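Moura (motion planner)

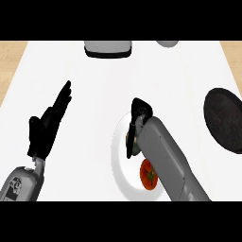 Moura is a software package for planning the movements of two robot arms that share a single workspace, and it is used mostly with simulated kitchen and tabletop tasks such as putting produce on a plate. It was begun by Jyoti Ahuja at Umix as a small add-on to the Herkar simulator, and it grew, a little haphazardly at first, into a planner that people run by itself.

Planning

The planner treats the 2 arms as one system with a shared clock. It first looks for a path for whichever arm has the more pressing job, and then fits the other arm's motion around it, so that an arm with nothing to do may simply wait at a hover pose until the space over the table clears. Each path is checked for collisions at 12 points per segment – a setting that users are welcome to raise, though planning does get slower when they do.

Grasping and end effectors

Hands and grippers are described in separate files, and the two arms need not carry the same kind. Dinesh Agarwal rewrote this part for version 5, which also brought in the Transtead format for recording runs and playing them back.

Limitations

Moura assumes that objects are rigid, and soft fruit is therefore handled as though it could not be squeezed. Handing an object directly from one arm to the other is still marked experimental.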